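Subject: Re: [Prinham-swap] white square table, still going?

On 29th August, Iglesias Street wrote:
> Is the table still up for grabs? How bad is the top? And did
> you ever get your keys back on a ring, or are they still
> loose in your coat?

Yes, still going! It's a little scratched and there are a few smudges toward one edge — I've been at them with dish soap and given up. Thin metal legs, rubber feet, it doesn't wobble. 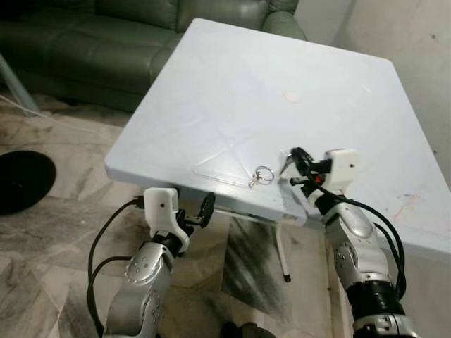

As for the keys, I bought a split ring with a little clasp, 3 bucks at Semon, and I've already broken a nail on it. Come by unit 414 any evening before October and the table is yours.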